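Pluneck Cricket Collection: cataloguing and display project
Progress report to the Petek Sport Heritage Fund
Monday, October 21, 2019

This is our second report on the grant we received in March. It covers the cataloguing of the caps, bats, blazers and scorebooks held at Momside Oval, and the preparation of the first public display.

Cataloguing

We planned to enter 400 objects in the register before the end of this period. The register has now 759 entries. The difference comes mostly from the scorebooks, which we first counted by the box and now enter one by one. We do not claim this as extra work done, it is only a more honest way of counting, and I have corrected the target in the attached table. 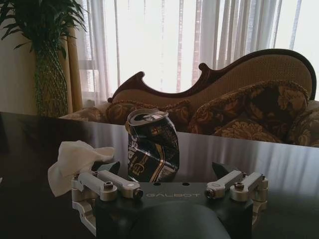 The GALBOT gripper

The caps are slower. Of the 55 club and state caps, 11 have no reliable record of who wore them. In some cases the family name inside the lining does not agree with the team list for that season. We have decided to write "wearer not confirmed" on the label until we find a second source. One donor was disappointed by this, and we have answered him by letter.
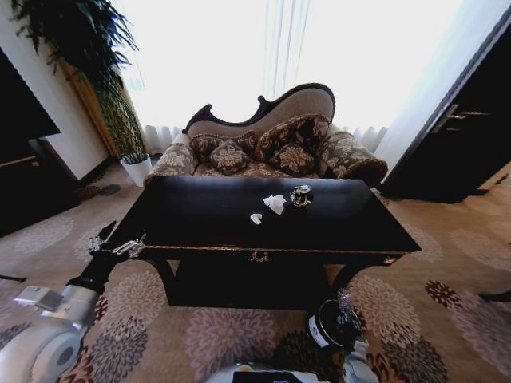
Photo: Danuta Oresk

Storage and insurance

The acid-free boxes from Tritent arrived five weeks late, and the first delivery was too shallow for the older caps with a stiff peak. Tritent exchanged them without charge. The blazers are now stored flat with tissue at the shoulders.

The insurer asked for a new valuation. Prices for early Test caps have gone up at auction, and although we own nothing of that level, the two touring blazers are worth more than we declared before. The higher premium is paid from our own funds and not from the grant. 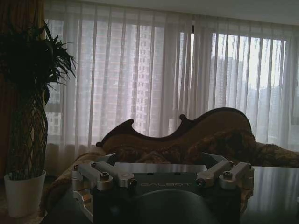 For the display we have chosen six themes – the first is the women's teams between the wars, where our material is strongest. The texts for four themes are written. The showcases are ordered but the colour of the lining is not yet agreed, and the lighting must be tested before any textile goes inside.

Next period

We will finish the bats, complete the remaining texts and open the display in the old scorers' room. We ask the Fund to allow us to move the unspent travel money to photography of the scorebooks. The amount is shown in line four of the budget, and the total of the grant does not change.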